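# Kirkden Bench Notes

Notes and part records for the moulded pieces, trays and stands kept on the workbenches at Kirkden. This README covers how the records are laid out and what the fields mean. It was put together by Anju Nigam, with the shelf codes checked by Shakuntala Semwal.

## What's in it

The set has 552 records, one per piece. Each record is a short text entry with a name, a colour, a storage spot and a free-text note. Most have a photo as well. Pieces came from two rooms, Rorkach (the long bench) and Dumden (the sink side).

## Fields

- `piece_id` – a number from 1 to 552, never reused
- `label` – everyday name, lower case
- `colour` – plain colour word, taken by eye
- `room` – `rorkach` or `dumden`
- `rests_on` – basin, tray, bracket, hook or bare bench
- `note` – anything else, up to 3000 characters

Colour is the weakest field. Pink, salmon and terracotta were used by different people for much the same thing before June, and the older entries haven't all been fixed. If you're sorting by colour, treat those three as one group.

## Hanging pieces

Long pieces are recorded as hanging if any part of them is held up by a bracket, even when there's a basin underneath. The basin gets its own record and its own number. Measure a long piece from tip to tip, including any tabs or flat extensions, and put the body length in the note if it's very different.
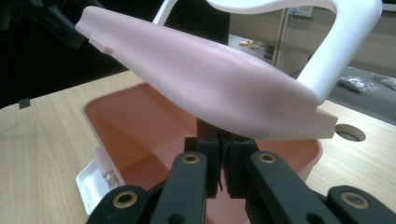 *Pink moulded piece at the white bracket, with the salmon-coloured basin underneath.*

Tabs and end pieces are not given separate records unless they come off by hand. Write "tab, narrow end" or "flat end" in the note and leave it at that. For basins, record the inside colour in `colour` and mention the rim in the note if it's a different shade.

## Known problems

- 48 records have no `room` value. The labels had been wiped off and we haven't guessed.
- "Stand", "holder" and "bracket" all turn up in `label`. They mean the same thing.
- Some soft-looking pieces are down as rubber without anyone having checked. Treat material words in the notes as a guess.
- Version 2 dropped the old weight column. The scale at Dumden was reading heavy.

## Using the records

The files are plain CSV, one for each room, plus a third for records with no room. They open in any spreadsheet program. Import `piece_id` as text or the leading zeros will go.

Corrections are welcome – send the piece number and the new wording, and leave the old note in place so we can compare. Changes go into the Shakya copy first and then into the main files.

Contact: Anju Nigam, Kirkden | © Kirkden Bench Notes | Back to top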